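# Microfiber cleaning cloth

A **microfiber cleaning cloth** is a piece of fabric made from very fine synthetic fibers, used for dusting, wiping and polishing. Most household cloths are a blend of polyester and polyamide. During finishing the fibers are often split, which gives each strand a wedge-shaped cross section and increases the area in contact with the surface being cleaned.

## Construction

Cloths are either knitted or woven. Knitted terry types have loops on both faces and are sold for general cleaning. Flat-woven types have little or no pile and are used on glass and lenses. Weight is given in grams per square meter. Edges may be hemmed, overlocked or cut with heat or ultrasound, the last two leaving no thread that could scratch a polished surface.

Color is mainly used to separate tasks. Many cleaning services assign one color to washrooms, another to kitchens and a third to general surfaces, but the assignment differs between countries and employers. Dye has no effect on cleaning performance.

## Storage between uses

A cloth in use is commonly kept with a bucket, basin or bin. It may be folded over a rail, laid inside the container or draped across the rim. A wide, rounded rim supports the fabric without a sharp crease. Molded plastic is the usual material for such containers and does not rust where a damp cloth rests on it.

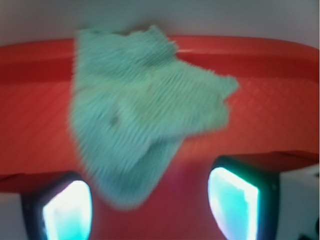 Bethel Lemma objects to rim storage in shared buildings, arguing that a cloth left on a container gets picked up for the wrong job, and that used cloths should go straight into a closed laundry bag. The cleaning manual issued at Domham permits the rim during a shift and requires the bag at the end of it. Its stock list covers 1301 cloths, divided among 16 cleaning carts and a central store.

## Washing

Cloths are washed apart from cotton, whose lint lodges in the pile. Fabric softener coats the fibers and reduces absorbency. Chlorine bleach weakens polyamide, and high dryer heat can fuse the fiber tips. Air drying is suitable for all types.

Service life depends on fiber quality, wash temperature and soil. Worn cloths feel smooth, drag less on glass and leave streaks. They are often kept for rough work such as wiping tools or drains.

## See also

- Chamois leather
- Dishcloth
- Mop bucket
- Terry cloth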